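Plumham : la collecte de colis pour les étudiants étrangers reprend en décembre

12 novembre 2022

L'association Nollen relance cet hiver sa collecte de petits colis destinés aux étudiants étrangers qui passent les fêtes à Plumham. Les dons seront acceptés pendant tout le mois de décembre dans deux points de dépôt, la bibliothèque du quartier de Ham et l'accueil de la résidence Tulonov.

Le principe reste celui de l'an dernier. Chaque colis contient des produits courants – biscuits, thé, mouchoirs, articles de toilette – et, si possible, un mot écrit à la main. Les denrées doivent être emballées individuellement et porter une date de péremption d'au moins trois mois. Les conserves en verre et les produits frais sont refusés.

« Beaucoup d'étudiants ne rentrent pas chez eux à Noël, le billet coûte trop cher », explique Deepak Uniyal, coordinateur de la collecte. « Recevoir quelque chose qui rappelle la maison, même un simple paquet de gâteaux, ça compte. » Il précise que les boîtes n'ont pas besoin d'être neuves : un carton récupéré et découpé convient, à condition que le fond soit solide.

Les étudiants qui souhaitent recevoir un colis peuvent s'inscrire auprès de leur résidence ou du secrétariat de leur établissement. Aucun justificatif n'est demandé. 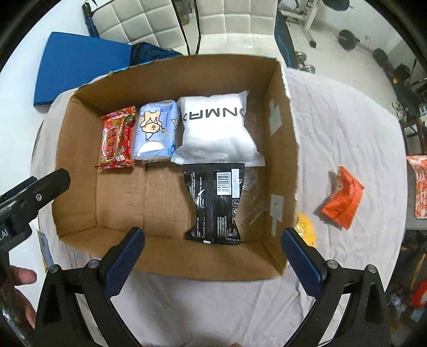 Des paquets rangés dans un carton ouvert, dont un sachet rouge à motif floral et des mouchoirs.

La distribution se fera à la résidence Tulonov, dans la salle commune, juste avant la fermeture des restaurants universitaires. L'association cherche encore six personnes disposant d'une voiture pour le transport entre les deux sites. Les inscriptions se prennent à l'accueil de la bibliothèque.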